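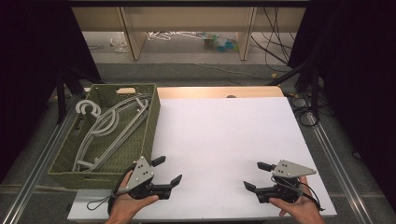
How should you store empty hangers in a basket?

Lay them flat with all the hooks at one end and facing the same way, and stop when they reach the rim. A basket filled that way gives its hangers back one at a time. A basket filled any other way gives them back in one piece, like a chandelier.

Dernwood Hanger Log
README and data card, version 2

What it is

A table of 374 attempts to take a single hanger out of a basket of hangers. Each row is one attempt. The table says which basket, which hangers, how they had been put in, and how many came out when one was wanted.

I started it after a disagreement in the laundry room at Dernwood over whether tossing the hangers in was any worse than laying them in. I was on the tossing side. The log has not been kind to me, but it is a decent log and I've gone on with it.

What's in the download

hangers.csv - the log itself, 374 rows, 15 columns
baskets.csv - one row per basket, with inside measurements
notes.txt - things that didn't fit in a column, some of them complaints
README - you're in it

The main columns

attempt_id: a number. Gaps are attempts I spoiled by talking to someone halfway through.

basket: D for the Dernwood basket, S for the Skola basket. Both are rectangular with handle slots in the short sides. The Skola is deeper, and deeper is worse.

hanger_type: plastic_slim, plastic_thick, wire, wood. Slim plastic ones with rounded corners make up the bulk of the log. They are what people buy by the bundle and what they end up with in a heap.

fill: low, half, rim, over. "Over" means hangers stood above the rim before I touched anything. This goes by eye. I tried a ruler and the hangers moved.

method: see the next section.

hook_up: yes if at least one hook was sticking up where a hand could find it.

wanted: always 1. I kept the column in case of future ambition.

came_out: how many hangers left the basket, including those that left it for the floor.

shake: yes if the bunch had to be shaken to get it apart.

swore: yes or blank. Filled in by whoever was standing nearest. If I was alone I filled it in myself, so treat blanks with suspicion.

The remaining columns hold the date, the person, the time of day, whether the basket had been carried since it was filled, and a free comment. Most comments are empty. One says "why".

The methods

toss: hangers dropped in from standing height, any direction. The default in most homes, mine included.

flat: laid in one by one, hooks together, hooks facing the same way.

alternate: laid in one by one, hooks at opposite ends by turns. It looks very tidy from above. It also locks together the first time you pick up the basket.

upright: stood on the long bar with hooks in the air. Works in a narrow basket. In a wide one the whole row lies down with a sigh as soon as you take two away.

rescued: a tossed basket that somebody straightened out later without emptying it first. These rows are hardly better than toss, and I'd ask you not to bother. Tip the lot onto a table and start over.

How the basket gets sorted out between runs

Clear a flat surface at least as long as the basket. Tip the hangers out gently and work from the top of the heap. Pull on the hook end. If you pull by a corner, the hook goes looking for something to hold on to and finds it. When a hanger won't come, put it down and take another, because the stuck one is usually held by something two layers under it. Stack them as you go with the hooks on your left, square up the pile with your palms, and lower it into the basket as a block.

A full basket holds 40 slim ones if you do it properly. You can get more in. The log has a section on what happens then.

Who did the attempts

Mostly me, Ivone Queiroz, and whichever of my neighbors needed a hanger. People were told that the result would be written down, and this made several of them unnaturally careful for the first few tries. I left those rows in.

Part of the log comes from the Ruawai flats, where my sister has a basket of her own and firmer opinions. Her rows have person = R. She marks "shake" as yes far more readily than I do, so comparing the two places on that column is a waste of an evening. I know because I spent one.

Known problems

Wire hangers are badly underrepresented. We ran out of patience before we ran out of wire.

Wood hangers hardly ever tangle, and rows for them are dull.

All the fills marked "over" come from the Dernwood basket.

Left-handed people may find the hooks advice needs turning around. It was written by a right-handed person who forgot.

Rows entered in June used an older meaning of "flat" that allowed hooks to face either way. They carry an asterisk in the comment column. If you're computing anything by method, drop them first.

What it's good for

Teaching somebody to make a bar chart. Settling a household argument, within reason. A small exercise in how messy a yes/no column gets once two people fill it in.

It shouldn't be used to pick a brand of hanger. No brands are recorded. It also says nothing about closets, rails, or clothes, all of which I regard as somebody else's department.

Plans

I'd like to get to 4000 rows. At the current pace this will be finished by a descendant. A version for clip hangers, working name Plumell, has been started and put down several times. The clips bite each other, and I can't settle whether two hangers bitten together are one hanger or two.

Changes

Version 2, 4th March: split "plastic" into slim and thick, added hook_up, fixed the rows where came_out was zero because the basket had fallen over.

Version 1: first release. It had a column called "mood". Gone now.

License

Use it however you like. If you add rows, keep the method names as they are, and please send me your wire ones.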